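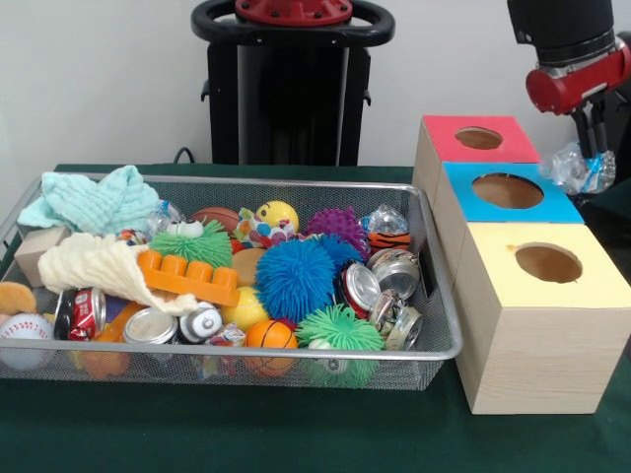
I bought the Pidavier mesh basket and the three Ombridge sorting boxes in February, after a winter of tipping toys out of a cardboard carton every time somebody wanted one particular ball. Six months on I'm properly fond of both. The basket takes far more than I expected. Blankets go in at the back, the spiky balls and the baseball go on top, and there's still room for the odds and ends we use for our recycling game, crushed drink cans included. The mesh is fine enough that small things stay put, and the rim is thin but smooth and rounded, so little forearms don't get scratched when they go digging.

I run a play table out of the back room in Ristetville with Carys Landeg, and we get up to 16 kids through on a busy morning. They are not gentle. The basket has been dragged, sat in and once worn as a helmet, and it still sits flat.

The boxes are the real favourite though! They're pale wood with a coloured top and a round hole in each, and that's the whole toy. Post something in, lift the box, get it back. I thought the older ones would be bored by lunchtime, but they started making up rules – cans in one colour, balls in another, anything soft back to the basket – and then arguing about the rules, which kept them going for ages.

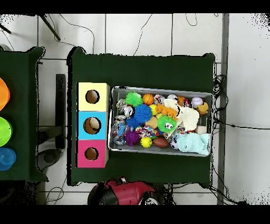

Yellow, blue and pink in a column, toys alongside.

One thing the shop listing should make clearer is that the holes aren't all the same size. Blue has the widest, so that's where the bulky stuff goes, and the toddlers work this out quickly. Pink is a tighter squeeze. I've come to like the difference, as it gives the kids something to figure out, but if you were hoping for three matching openings you'll want to know before you order.

Cleaning is easy. The basket gets a rinse in the laundry tub and a shake outside. The boxes only want a damp cloth, and I'd keep them well away from the tub because the wood is unfinished and I don't fancy finding out what a soaking does. Carys's brother Caradog gave one a light sand in June where it had roughed up along an edge, and it came up beautifully.

Cost me $73 for the set of boxes and $50 for the basket, both from Betancur. Not cheap for a basket, I know. I went back and forth over it for a fortnight.

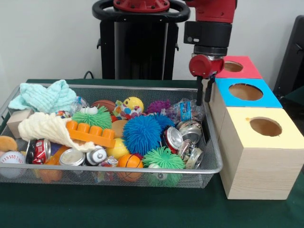
What I'd change

The basket has no handles. When it's heaped up with cloths and balls and plush toys you have to carry it by the rim, and it's a decent weight by then. Two loops of rope would fix it and I may yet do that myself.

I'd also love a fourth box, maybe in green. Jolien Van den Broek has the same set at her place and says her lot have been asking for one too.

Would I buy them again? Yes, both, and I'd get the boxes first.

Posted 20 August 2018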